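Home Posts Kitchen Old Stuff About
Search this blog Go

The case for eating supper at 4

I have become a person who eats supper at 4 in the afternoon. I did not plan it. It began in July, when our building's air conditioning gave up and the only way to cook without fainting was to do it before the sun came around to the kitchen side. The air conditioning was fixed within two weeks. I was not.

There are things to be said for it. The grocery store is quiet at three. You can park in front of Petridis, the bakery, which at any normal hour is a blood sport, and the rolls left over from the morning are half price and only slightly able to injure you. And the dishes are done while it is still light out, so I can see what I missed.

Against it: everyone I know. Invite people to supper at 4 and they ask what the occasion is. Tell them there isn't one and they ask how you've been feeling. My sister came once and ate a full plate of stew with the look of someone visiting a ward, then stopped for a burger on the way home. I know because she left the bag in my car the next day. 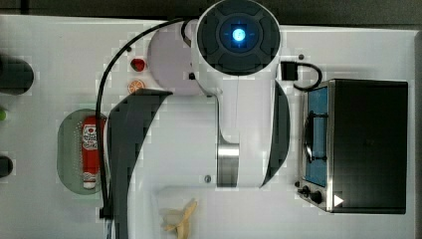
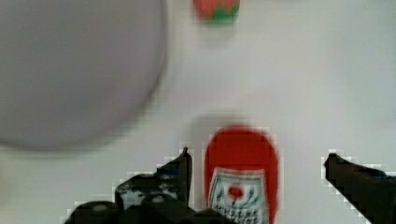
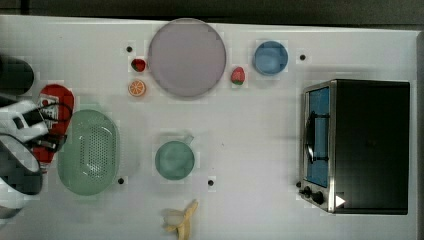

A white table, three times over.

Posted 2018-11-28 by the management | Filed under: Kitchen

The real trouble is nine o'clock. By nine, supper is ancient history and the body starts making inquiries. At first I handled this with an apple, like an adult. Then it was an apple and cheese. By October it was a second supper, eaten standing up, and I had to admit that I hadn't moved a meal so much as added one.

So I made rules, which I recommend to anyone who enjoys breaking them. Soup is allowed after eight. Toast is allowed if there is soup. Anything that needs a knife and a fork is supper and has to be called that out loud, even if the only other one in the room is the cat, Nono, who has been in favor of two suppers all along.

The clocks going back has helped. At 4 it is now nearly dark, and sitting down to a pot roast looks almost respectable from the street. I've got lentils on as I write this, and it is twenty past three. If the roads are bad tomorrow I may try half past two.

We use cookies to remember your settings. OK Read more
Get new posts by email Sign up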